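Warum steckt Essen in Dosen, Gläsern und Tüten?

Wissen für Kinder / Rund ums Essen

Wenn du einen Apfel vom Baum pflückst, hat er seine Verpackung schon dabei. Es ist die Schale. Sie hält das Wasser im Apfel und viele Keime draußen. Auch Nüsse, Eier und Bananen haben so eine Hülle. Kekse, Marmelade oder Saft haben keine. Dafür müssen Menschen eine bauen.

Das machen sie schon sehr lange. Vor 4000 Jahren bewahrten die Leute Öl und Getreide in großen Krügen aus Ton auf. Später kamen Fässer aus Holz dazu, dann Glas, Blech und Pappe. Kunststoff ist am jüngsten. Deine Urgroßeltern haben Mehl und Zucker vielleicht noch lose gekauft. Der Händler hat beides abgewogen und in Papiertüten gefüllt.

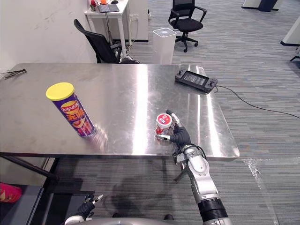
Was eine Verpackung können muss

Essen hat mehrere Feinde. Einer davon ist die Luft. In der Luft ist Sauerstoff, und der verändert Fett. Nüsse oder Chips, die lange offen herumliegen, schmecken irgendwann ranzig. Außerdem steckt in der Luft immer etwas Wasser. Trockene Sachen saugen es auf und werden weich. Das kannst du selbst ausprobieren:

Lege einen Cracker auf einen Teller und einen zweiten in ein Glas mit festem Deckel. Warte bis zum nächsten Tag. Beiße dann in beide hinein. Bei feuchtem Wetter merkst du den Unterschied besonders gut.

Bei Brot ist es übrigens umgekehrt. Es enthält selbst viel Wasser und trocknet an der Luft aus. Ein Brotkasten soll das bremsen. Ganz dicht darf er aber nicht sein, sonst schimmelt das Brot.

Der zweite Feind sind winzige Lebewesen -- Bakterien, Hefen und Schimmelpilze. Sie fressen mit, wenn man sie lässt. Darum werden viele Lebensmittel erhitzt, bevor das Glas oder die Dose in den Handel kommt. Die Hitze tötet die Keime ab, und der dichte Deckel sorgt dafür, dass keine neuen hineinkommen.

Auch Licht kann schaden. Manche Getränke bekommen davon einen anderen Geschmack. Darum gibt es Flaschen aus braunem oder grünem Glas. Braunes Glas schützt dabei besser als grünes.

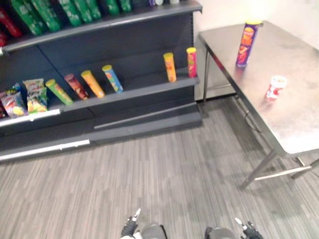

Grüne Flaschen auf dem oberen Regalboden, darunter Knabbersachen.

Und schließlich muss eine Verpackung etwas aushalten. Sie wird gestapelt, gefahren, ausgepackt und ins Regal gestellt. İlker Taşdemir arbeitet in einem Getränkelager in Flustberg. Dort stehen die Kisten übereinander, bis der Lastwagen kommt. "Die unterste Kiste trägt alle anderen", erklärt er. "Wenn die nachgibt, haben wir Scherben."

Rund oder eckig?

Eckige Schachteln kann man dicht an dicht stellen. Zwischen runden Dosen bleiben immer Lücken. Warum gibt es trotzdem so viele runde? Das liegt am Druck. Drückt von innen oder außen etwas gegen eine runde Wand, verteilt sich die Kraft gleichmäßig. Bei einer Schachtel biegen sich die flachen Seiten viel leichter durch, und an den Kanten wird die Belastung groß.

Ein runder Deckel hat noch einen Vorteil: Man kann ihn drehen. Ein Schraubdeckel auf einem eckigen Hals würde nicht funktionieren.

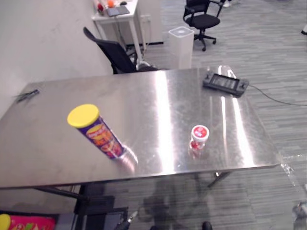
Manche Deckel auf Marmeladengläsern haben in der Mitte eine kleine Wölbung. Solange das Glas verschlossen ist, zeigt sie nach innen. Beim Abfüllen war die Marmelade heiß, beim Abkühlen ist im Glas ein Unterdruck entstanden. Drehst du den Deckel zum ersten Mal auf, strömt Luft hinein und es macht "Plopp". Ploppt es beim ersten Öffnen nicht, zeig das Glas lieber einem Erwachsenen.

Warum geht das Glas so schwer auf?

Der Unterdruck hält den Deckel fest. Dazu kommt die Reibung. Deine Hand muss den Deckel gut festhalten, sonst rutscht sie nur darüber. Nasse Finger haben wenig Halt. Mit einem Gummiring um den Deckel geht es leichter, und ein trockenes Geschirrtuch hilft auch.

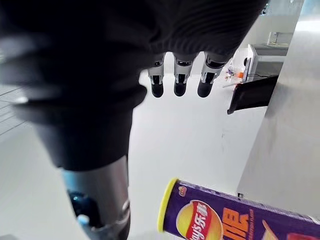 Drei Finger mit schwarzen Kuppen, dahinter heller Boden.

Was steht auf dem Etikett?

Auf dem Etikett findest du die Zutaten. Was am meisten drin ist, steht ganz vorn. Auch die Menge ist angegeben, zum Beispiel 400 Gramm. Gemeint ist der Inhalt ohne das Glas.

Das Mindesthaltbarkeitsdatum sagt, bis wann der Hersteller gute Qualität verspricht. Danach ist ein Lebensmittel oft noch in Ordnung. Anschauen, riechen, ein kleines Stück probieren -- am besten zusammen mit einem Erwachsenen. Steht dort aber "zu verbrauchen bis", etwa bei Hackfleisch, gilt das Datum streng.

Wörter zum Merken

Ranzig: So nennt man Fett, das verdorben riecht und schmeckt.
Unterdruck: Innen ist der Luftdruck kleiner als außen.
Mehrweg: Die Flasche wird gespült und neu gefüllt.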